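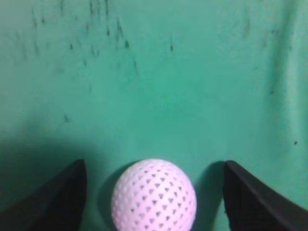 A perforated plastic ball between the open fingers of a gripper, seen from the wrist camera.

Grodex Opens Hand-Teaching Package to Outside Labs

2020-02-12 - Grodex today released Jarketti, a software package for teaching a robot arm a task by guiding it by hand or driving it with a remote controller. The package records joint positions, finger opening and wrist camera video on one clock, so that each demonstration can be replayed or used for training.

The release comes with 1,628 recorded demonstrations of simple pick-and-place work with small objects. Of these, 440 were made by hand guiding and the rest by remote control. Most operators needed almost 20 minutes of practice before their first usable recording.

Jarketti runs with 2 controllers at launch, the Cendo handheld unit and the Tuhiwai leader arm. An operator can switch from one to the other without restarting a session. Failed attempts are kept and marked as such.

The package is free for teaching and research use. Commercial licenses will be offered starting in June. Setup instructions and the full set of demonstrations are available on the Grodex website.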